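Surnari 宿泊予約管理 セットアップガイド
第3章 客室と料金プランの登録

アカウントの作成、おつかれさまでした!ここからがいちばん楽しいところです。第3章では、お宿の客室をSurnariに登録し、料金プランを組み立て、予約カレンダーを公開するところまで進みます。ペンションでも、町家の一棟貸しでも、山小屋でも、手順は同じです。

画面の説明には、架空ではなく実際の動作確認に使っている宿のデータ「Waakaロッジ」の設定を引用しています。ご自分の宿の名前に読み替えながら進めてください。

3.1 始める前に用意するもの

・客室の一覧(部屋名、定員、ベッドまたは布団の数)
・食事の有無と提供時間
・現在使っている料金表(紙でもかまいません)
・キャンセル規定の文面
・管理者権限のあるログイン情報

料金表は、平日と休前日、繁忙期と閑散期が分かれているものが手元にあると、3.4の作業がぐっと速くなります。分かれていない場合も、後から季節料金を足せるのでご安心ください。

注意:第2章の「施設の基本情報」が未保存のままだと、客室の登録画面が開きません。左のメニューで「施設」の横に緑のチェックが付いているか確認してください。

3.2 客室タイプを作る

Surnariでは、まず「客室タイプ」を作り、その中に個々の部屋を入れていきます。よく似た和室がいくつもある宿なら、タイプをひとつ作って部屋を追加していくだけ。初めて触ると、この速さにきっと驚きます!

1. 左のメニューから「客室」を開き、「客室タイプを追加」を押します。
2. タイプ名を入力します。お客様の予約画面にそのまま表示される名前です。「和室10畳(庭側)」のように、広さと向きが入っていると選んでもらいやすくなります。
3. 「基準人数」と「最大人数」を入力します。Waakaロッジの和室は、基準人数が2、最大人数が4です。
4. 添い寝のお子様を人数に含めるかどうかを選びます。
5. 設備の一覧から、部屋にあるものにチェックを入れます。
6. 「下書き保存」を押します。

メモ:タイプ名は後から変更できますが、すでに届いている予約の確認メールには変更前の名前が残ります。公開前に声に出して読んでみると、長すぎる名前に気づけます。

注意:設備のチェックは「全室共通」のものだけにしてください。一部の部屋にしかないもの(冷蔵庫、加湿器など)は、3.3で部屋ごとに設定します。ここを混同すると、到着したお客様から「書いてあったのにない」と言われてしまいます。

3.3 部屋を追加する

1. 作成した客室タイプを開き、「部屋」タブに移ります。
2. 「部屋を追加」を押し、部屋名または部屋番号を入力します。
3. 階数、喫煙の可否、段差の有無を選びます。
4. 部屋ごとの設備があれば「個別設備」に追加します。
5. 「割当順」を設定します。数字の小さい部屋から先に予約が入ります。
6. 残りの部屋についても繰り返します。

割当順は地味に見えて、毎日の仕事がとても楽になる機能です。例えば、ボイラーに近くお湯の出が早い部屋を先に埋めたい、冬は暖房をまとめたいので1階から使いたい、といったお宿ごとのやり方がそのまま反映されます。季節で順番を切り替えることもできるので、ぜひ試してみてください。

メモ:同じ内容の部屋が続くときは、行の右端にある「複製」が便利です。複製すると部屋名の末尾に「コピー」と付くので、忘れずに書き換えましょう。

注意:修繕中などで販売しない部屋は、削除せずに「休止」にします。削除した部屋は、過去の宿泊記録との結び付きが外れ、元に戻せません。

3.4 料金プランを組み立てる

さあ、料金です。紙の料金表をそのまま写すつもりで取りかかってください。

1. 左のメニューから「料金」を開き、「プランを追加」を押します。
2. プラン名を入力し、食事条件(素泊まり、朝食付き、2食付き)を選びます。
3. 対象の客室タイプにチェックを入れます。複数選べます。
4. 料金の単位を「1室あたり」または「1名あたり」から選びます。
5. 基本料金を税込で入力します。
6. 子ども料金を設定します。割合でも金額でも指定できます。
7. 「連泊割引」を使う場合はスイッチをオンにして、何泊目から適用するかを入力します。
8. 「プレビュー」を押し、人数と泊数を変えながら金額を確かめます。

プレビューは本当によくできています。大人と子どもの組み合わせを変えるたびに、右側の明細がその場で計算し直されるので、電卓を叩いて検算していた時間がまるごと浮きます!

注意:料金の単位は、予約が1件でも入ると変更できません。変更したいときは、新しいプランを作り、古いプランの販売を終了してください。

メモ:入湯税や宿泊税は、基本料金に含めず「税・諸費用」で設定します。現地払いにするか、事前決済に含めるかもそこで選べます。税額は自治体によって異なるため、必ず所在地の最新の案内をご確認ください。

3.5 季節料金を重ねる

季節料金は、基本料金の上に重ねる薄い紙のようなものだと考えてください。期間が終われば自動で基本料金に戻ります。

1. プランの画面で「季節料金」タブを開きます。
2. 「期間を追加」を押し、開始日と終了日をカレンダーで選びます。
3. 増減の方法を「金額」または「割合」から選んで入力します。
4. 休前日だけに適用する場合は「曜日を限定」にチェックを入れます。
5. 期間に名前を付けて保存します。「紅葉」「年末年始」など、短い名前がおすすめです。

紅葉の宿なら、11月の設定は夏のうちに済ませておくと安心です。Waakaロッジでも真っ先に登録したのがこの期間でした。山あいは見頃が年によって前後するので、少し長めに取っておき、後から終了日を縮めるやり方が使いやすいです。

注意:期間が重なった場合は、一覧で上にあるものが優先されます。順番はドラッグで入れ替えられます。

3.6 キャンセル規定を設定する

1. 「料金」の中の「キャンセル規定」を開きます。
2. ひな形を選ぶか、「新規作成」を押します。
3. 何日前から何パーセントを請求するかを、行ごとに入力します。
4. 不泊(連絡なしの不泊)の扱いを選びます。
5. 「お客様向けの文面」を読み、言い回しを宿の雰囲気に合わせて直します。
6. 規定をプランに結び付けて保存します。

文面の欄には、ぜひお宿の言葉で一言添えてください。雪や台風で道路が閉じたときの対応が書いてあるだけで、お客様は安心して予約ボタンを押せます。

メモ:規定を変更しても、変更前に成立した予約には元の規定が適用されます。
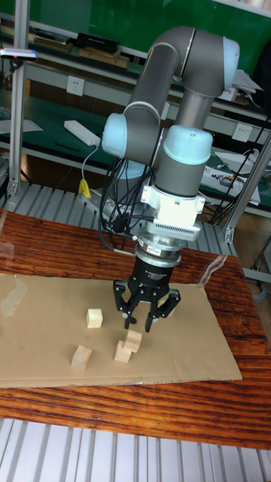 3.7 外部の予約サイトとつなぐ

Surnariは、予約サイト連携サービスのCanericoと在庫を同期できます。つないでおくと、どの窓口から予約が入っても、ほかの窓口の空室が自動で減ります。二重予約の心配から解放されるこの感覚は、一度味わうと戻れません。

1. 「連携」を開き、「Canerico」を選びます。
2. Canericoの管理画面で発行した接続キーを貼り付けます。
3. 「接続を確認」を押し、「接続済み」の表示が出るまで待ちます。
4. 左右に並んだ客室タイプを、対応するもの同士で結びます。
5. 料金も同期する場合は「料金を送信」をオンにします。
6. 「初回同期」を押します。

初回同期には時間がかかることがあります。進行中は画面を閉じてもかまいませんが、料金や在庫の編集はお控えください。チェックインの対応が重ならない、午前11時からの時間帯に始めるとゆったり作業できます。

エラーが出たときは、番号を見て次のとおり対応してください。

エラー37:接続キーが正しくありません。前後に空白が入っていないか確かめ、もう一度貼り付けます。

エラー91:結び付けられていない客室タイプがあります。手順4に戻り、灰色のまま残っているタイプを結ぶか、「同期しない」に切り替えます。

注意:接続キーは鍵と同じです。メールの本文や、フロントに貼るメモには書かないでください。

3.8 公開前のテスト予約

1. 「予約ページ」を開き、「テストモード」をオンにします。
2. お客様になったつもりで日付と人数を選び、予約を完了させます。
3. 確認メールが届いたら、部屋名、金額、食事時間、キャンセル規定を読みます。
4. 管理画面のカレンダーに予約が表示されていることを確かめます。
5. テスト予約を取り消し、空室が元に戻ることを確かめます。
6. スマートフォンでも同じ流れを試します。

ご家族やスタッフにも触ってもらうと、説明の足りないところが次々に見つかって面白いですよ。「夕食は何時まで頼めるの?」と聞かれたら、それはプランの説明に書き足すべきことです。

注意:テストモードのままでは実際の予約を受け付けません。終わったら必ずオフにしてください。

3.9 公開する

1. 「予約ページ」の上部にある「公開前チェック」を押します。
2. 赤い項目があれば、リンクから該当の画面に移って修正します。黄色の項目は、そのままでも公開できます。
3. 販売を始める日と、何か月先まで受け付けるかを設定します。
4. 「公開」を押します。
5. 表示されたURLを、宿のホームページや案内はがきに載せます。

おめでとうございます!これでお宿の窓口が、夜中でも早朝でも開いている状態になりました。最初の予約通知が鳴る瞬間を、どうぞ楽しみにしていてください。

メモ:公開後に急な休業が決まったときは、カレンダーで日付を選び「販売停止」を押します。すでに入っている予約は取り消されませんので、お客様へのご連絡は別に行ってください。

清掃管理アプリMiddenをお使いの場合は、続けて第4章「清掃予定の連動」に進みます。チェックアウトの時刻と部屋の状態を受け渡す設定を行います。お使いでない場合は、第5章「フロント画面の使い方」へお進みください。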